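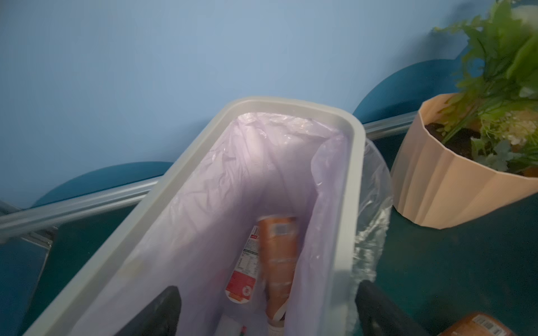

*Bin with a lavender-tinted liner.*

# How to get from Miltari station to Uvero by bus

By Serena Gentile

The overnight train pulls into Miltari early in the morning, before the ticket office opens. You can still get to Uvero by lunch if you do things in the right order.

## 1. Leave by the side exit

The main doors put you out by the taxi rank. Take the side exit past the left-luggage counter and cross the small parking lot. Buses to Uvero leave from stand 8.

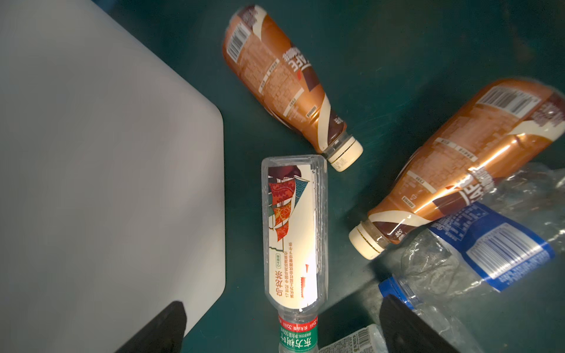
Stand 8 has no sign for Uvero. Look for the Zuccaro line, which stops there on the way to the coast. The driver sells tickets and takes cash only. Small bills are best.

## 2. Sit on the right

The road climbs for 37 kilometers. The lake is on the right for most of it. Large bags go in the hold, so keep water and a jacket with you.

There is one stop, at the Dustari pass. You get enough time for coffee and the restroom. The driver sounds the horn once before leaving and does not check seats.

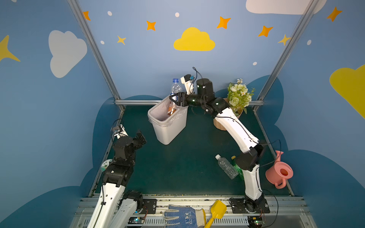 Past Dustari the road gets narrow and has a lot of bends. If you get carsick, move toward the front at the stop.

## 3. Get off at the upper square

Uvero has two stops. The first is by the harbor and the second is the upper square. Most guesthouses are within 200 meters of the second one. Tell the driver "upper square" when you board.
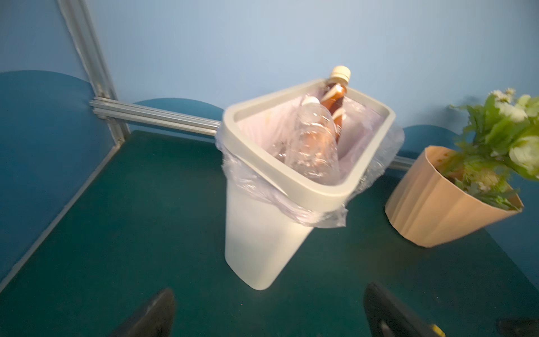
*2 min read*

## 4. Check in and book the boat

Rooms are usually not ready before noon. Leave your bags at the desk and walk down the steps to the harbor office to book the afternoon boat. It does not run in November.

For the trip back, buy your bus ticket the evening before at the kiosk on the square. The last bus down leaves before dinner, and it does not wait for the boat.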